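We use cookies to remember your forum settings and to count visits. Accept all | Manage preferences

Clondthorpe open day: notes and questions from members

Tuller_Desk wrote:
Members who registered for Thursday's open day at Clondthorpe are invited to post their observations below. The programme had 2 parts: a talk on household tasks, and a demonstration in the simulated kitchen. The hosts stated that 187 visitors signed in. Please keep replies to the work shown and leave parking complaints for the general board.

vilside_member wrote:
I attended on behalf of the Vilside users' group. The talk was clear and kept to time. The kitchen session was of more interest to us, as our own trials have concentrated on drawers and cupboard doors for the past year. Our members wished to know how the arm is placed in relation to a drawer that has been pulled well out, and whether it can still reach the worktop from there.
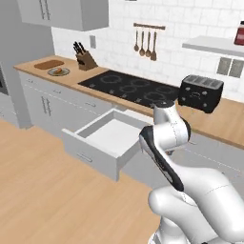

The presenter told us that the kitchen layout is changed between runs, so that the arm does not learn one room by heart. He gave a total of 1,912 runs to date. I would have liked to see more of the failed ones - they were mentioned but not shown.

northbank wrote:
I must disagree in part. Failed runs were covered in the question period, after many visitors had left for tea. The presenter listed slipped handles as the most common fault. My own concern is different. A simulated drawer has no crumbs in the runners and does not stick, and I do not think results of this kind should be quoted to the public without saying so.

vilside_member wrote:
I accept the correction regarding the question period. On the second point, the Tiedemann handout does say, on its last page, that no real kitchen has yet been used.

northbank wrote:
On its last page, in small type. It belongs on the first.

Tuller_Desk wrote:
Both points have been passed to the hosts. The handout will be reissued before the December session, for which 43 places remain. Members who wish to attend should apply through the Tuller office in the usual way.

hallgate2 wrote:
Will the December session include the talk again, or the kitchen only?

Tuller_Desk wrote:
The kitchen only, with a longer period for questions.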